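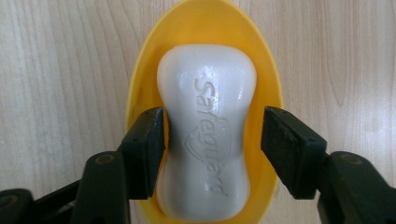 A reader from the Rakari building wrote in to say that bar soap goes to mush by Sunday if the dish has no way to drain, and asked whether we could go back to pump bottles. We are keeping the bars for now. One bar lasts longer at our sinks than a bottle did, and there is less to throw out.

To help with the mush, please tip any standing water out of the dish when you finish, and set the bar back in it - not on the edge of the sink. Dishes get a rinse and a wipe every 2 days. Slivers go in the jar under the counter.

The supply closet has 40 bars left, Safeguard and a few others. Take up to four per kitchen and write it on the sheet. Spare dishes are on the shelf in room 452.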